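Open days should show the dull jobs

Nullholm opened its doors one afternoon in June, and I went because a neighbour had a spare ticket. The place does research on robot arms. I had read the leaflet, which promised "the future of work", and I expected either a dance routine or a film with loud music. What we got was a table, a pair of black arms and a plastic pouch with a red zip.

I think that was the right thing to show, and I think more firms should do the same.

The visitors stood in a half circle, 40 to a group. People went quiet when the fingers closed on the corner of the pouch by the zip. Anyone who has tried to open a thin plastic bag with cold hands knows what sort of problem this is. The film creases where you touch it and the rest stays where it was.

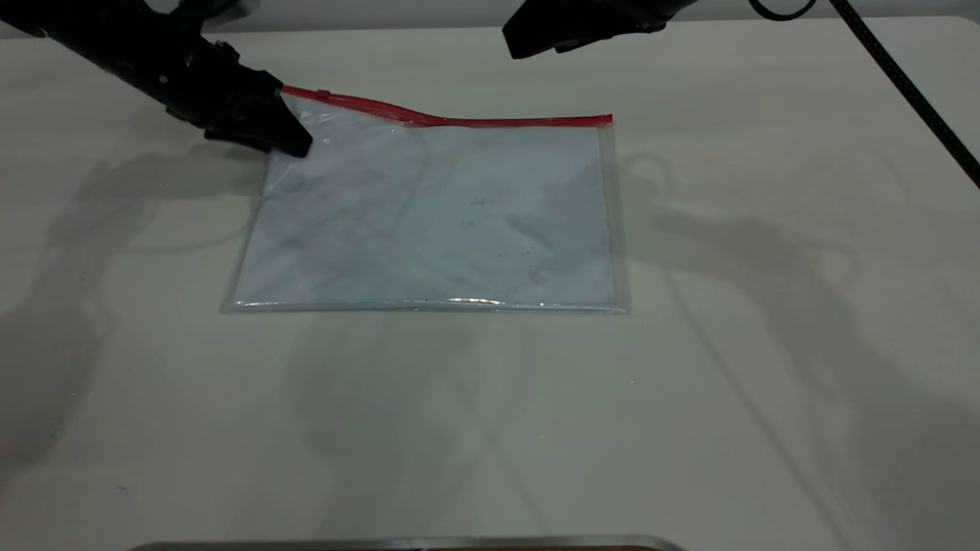
What the big shows leave out

Last year I paid to see the Cumatow display at a trade hall. It had 500 seats and a stage. A machine lifted a car door, put it down and lifted it again. It was impressive, and I learned nothing from it. A car door is stiff and always the same shape.

A bag is a different shape every time it is touched. At Nullholm they let us stand near enough to see how little there is to hold on to. One finger sat at the bunched edge of the plastic and the other was lower down on the bag - a very small part of the job, and plainly a fiddly one.

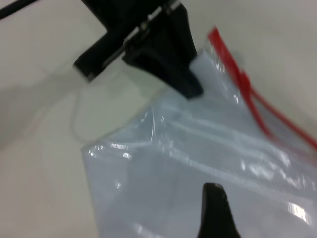
Why it matters who is watching

I live near Kakavport, where a good many people pack things for a living. They are told every few months that a machine will have their job by Christmas. They ought to be invited to a day like this one and left to judge for themselves. A packer would know at once which parts are hard. I would trust that view over a brochure.

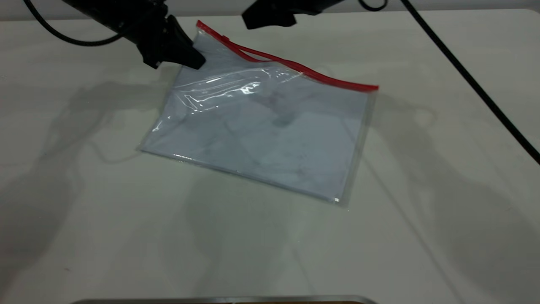 The old mill museum in our town has a loom dated 1802, and the guide there runs it at full speed for school parties. Children love the noise. They come away with no idea what the weaver did all day. I would hate to see robots shown in the same way, as a noise and a blur, with the slow handling left out.

My one complaint about Nullholm is the talk afterwards, which went back to the language of the leaflet. There were 100 slides, or it felt like it, and hardly a word about bags. The table had made a better case by itself. 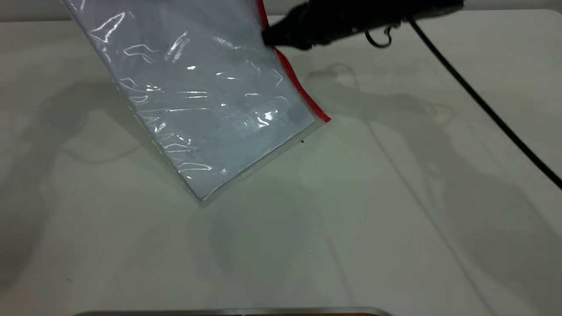

Nassar, who read a draft of this, disagrees. Small jobs make poor open days, in Nassar's view, and most families will not drive an hour to look at a pouch being picked at. They want the car door, and the firm needs them to go home pleased.

That may be so. I would still put the table by the entrance and let people walk past it first.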